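Dashboards and the five people who open them

14 Jul 2022

I have been asked to build another dashboard. The last one, for a team at Zonurden, took me most of a spring and has 30 tiles on it. I know how often it gets opened because I looked at the access log last week, which I probably shouldn't have done before lunch. Take out my own visits and the automatic refresh, and five people had been in since October. One of them had only ever looked at the login page.

So I'm a bit sour about the whole business, and you should read the rest with that in mind.

The pitch is always the same. Put the numbers where everybody can see them and people will make better decisions. I have sat through this from Fudencombe, who sell a reporting tool, and from Kativach, who sell a nearly identical one with rounder corners. Neither of them could point me to a single decision. They could point me to a lot of charts. When I asked the Kativach man what a customer had done differently after looking at the churn gauge, he showed me that you could change the colour of the gauge.

My own guess is that most dashboards are bought as furniture. They say that this is a department that takes data seriously, and once they've said it their work is done. Meanwhile the person who needs to know whether returns went up sends a message to someone like me, I run a query, and I paste one number back. It takes four minutes, and that's with the kettle on.

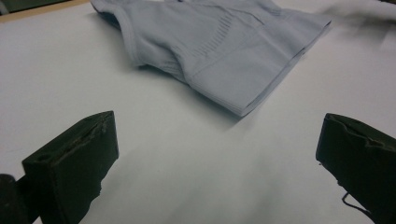 Jadwiga Nowicki wrote to me after I grumbled about this in the last post, and she thinks I'm being unfair. Her returns report has 84 readers, she says, and they do use it, mostly because it is one page long and she rings people up when something on it moves. She also says that if only five people open mine, I might ask who chose the 30 tiles.

Fair enough. I chose about half of them, and the other half were added in meetings I should have argued in. But I'd still say the useful bit of her report is the phone call. Take that away and I'd like to see the log a year later.

The new request is for the Cárdenas account, which has 4,000 order lines and a manager who wants it all "live". I asked what he would do at ten in the morning that he couldn't do with yesterday's figures. He said he'd get back to me. That was a fortnight ago – I've not chased.

In the meantime I've offered him a plain table by email, with three columns and a sentence on top written by a human being. He asked if it could have a gauge.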